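Progress report to the Bunden Fund
Maes Community Kitchen, children's table and tableware project
4 Sep 2019

Summary

The grant was awarded in May to replace the worn tableware in the children's corner and to set up a second serving table next to the main hall. The table is in use and most of the tableware has been delivered. One delivery is still open, and the storage unit has not been started. Spending is within the budget you approved.

Work completed

The old folding tables have been taken out. We replaced them with one large white table, which seats the younger children at lunch and is used for sorting and snack activities in the afternoon. We had first planned on two smaller tables, but the supplier, Fisden, could not match the height we needed in the smaller size. The larger one fits the room with enough space behind the benches for an adult to pass.

The floor under the table was cleaned and two loose tiles were reset before the table went in. This was not in the original plan. The work took one morning and was paid from our own maintenance money, so it does not appear in the accounts below.

Tableware was ordered from Zodik in two lots. The first lot came to 87 pieces, including bowls, cups and small plates. All were checked on arrival and washed before use. We returned 6 cups with rough rims and received replacements the following week.
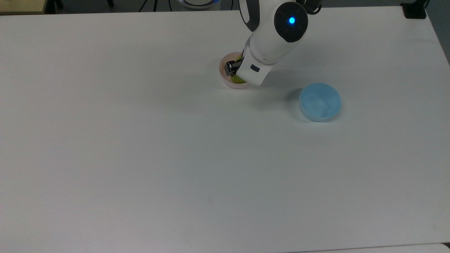 Bowl sizes and colors were the main point left open in our application. We agreed with you that we would try more than one size before placing the full order, and that color would be used to tell the sizes apart. The pale pink bowl is the small one and the light blue bowl is the larger one, and staff now lay the table by color without having to compare sizes. Small bowls are used for fruit and snacks. Larger bowls are used for soup, cereal and anything served with a sauce. The light colors do stain with tomato and beet, and we now soak the bowls right after lunch. We looked at darker colors for the second lot but decided to stay with the same ones so that the sets match.

Use so far

We served 812 children's lunches at the new table between opening it and the end of last month. Lunch service in the children's corner now finishes before the adult sitting starts, which was one of the aims in the application. Clearing is also quicker, mainly due to having one surface to wipe down.

Parents have asked for lids so that leftover fruit can be kept for the afternoon. Zodik sells lids for the larger size only. We have not ordered any and will raise this again when the second lot is settled.

Spending

The grant for tableware and furniture was $2000. The table, both tableware lots and delivery have been committed from this amount. The remaining balance is set aside for the storage unit. Invoices for the table and the first lot are attached. The invoice for the second lot will be sent when the goods arrive.

Delays

The second lot is late. Zodik has told us that the small bowls are out of stock and that the rest of the order will be held until they can ship everything together. We have asked for a partial delivery and are waiting for an answer.

The storage unit depends on moving a radiator pipe along the back wall. The landlord has agreed to the work but has not given a date.

Next steps

Receive and check the second lot.
Get a date from the landlord for the pipe.
Order the storage unit from Fisden once the wall is clear.
Retire the remaining old plates, which are still used on busy days.
Send the final accounts with the closing report.

No change to the grant amount is requested. We do ask for your agreement to move the completion date for the storage unit if the pipe work has not been scheduled by the time of our next report.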